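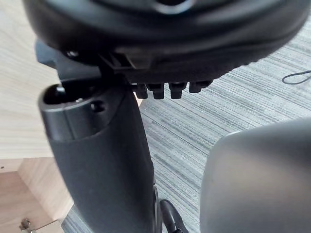

I got to Erkummont a little after nine in the morning, which left me four hours before my train back, and I still managed to miss half of what I wanted to see! Ya-wen Sin met me downstairs with a visitor badge and a very welcome coffee. She looks after the two-armed robot up on the office floor, and she'd agreed to let me follow her through a normal morning of setup and checks.

I'd been expecting a cage and yellow lines on a concrete floor (I've seen a lot of those this year, the Fudgate line in July being the last one). Chang, as they call the robot, works right in among the desks. There's carpet underfoot, gray partitions, office chairs, people on calls. Ya-wen likes it that way. If the thing only works in a tidy cell, she told me, she hasn't learned much.

First job of the day is the walkaround. She starts at the wrists and works up, pressing every cable clamp with her thumb and checking each screw by feel before she bothers with a driver. The clamps work themselves open over a week of reaching, apparently, and a cable that's slipped even a little will rub at the next joint. She keeps a paper log of all this. We were on entry 507 the morning I came, and I got to write the initials in, so I'm now officially part of the maintenance history.

Then the fingers. Each one gets curled and straightened from the laptop, slowly, while she listens. I asked what she was listening for and she said a tick. I couldn't hear a thing. She made me put my ear closer and I still couldn't hear a thing, but she wrote something down, so maybe there was one.

After that it's over to the cabinet, where the arms have their work to do.

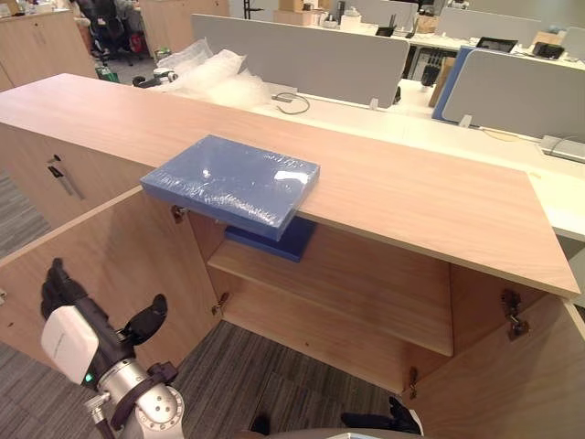 Chang at the open cabinet, with the plastic-wrapped blue box on top.

The cabinet is plain office furniture, pale wood, one shelf, a door on each side. Ya-wen says it causes her more trouble than the robot does! The height of the shelf is stored in the setup, and so is how far each door swings, and if anybody bumps the cabinet on the way past, the whole lot has to be taught again. Teaching it takes 33 minutes when all goes well. She has timed it, of course she has.

What I hadn't thought about was shiny wrapping. Crinkled film throws back bright spots wherever the ceiling lights hit it, and the head camera can get confused over where an edge is. Her fix for now is a setting she calls Potau (after her old cat), which takes several looks from slightly different spots and compares them. It's slower. She's fine with slower.

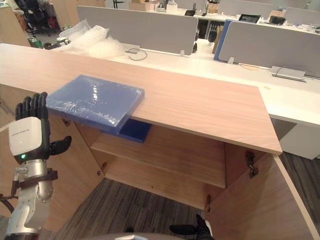 Of course I wanted to know how often it all goes wrong. She flipped back through the log and showed me the last stop that needed a spare part, a worn strap on the right side, and that was 181 working hours ago. Most of what's in there is smaller stuff, a connector pushed back in, a screw given a quarter turn, "wiped lens" over and over in the same blue pen.

We had lunch at her desk and talked mostly about gloves. She's trying to decide whether to put thin rubber ones on the hands for better grip, and she has a drawer full of candidates, including a pair meant for gardening. If you go, ask to see the drawer. And take the earlier train in, because the walk up from the station is all hill.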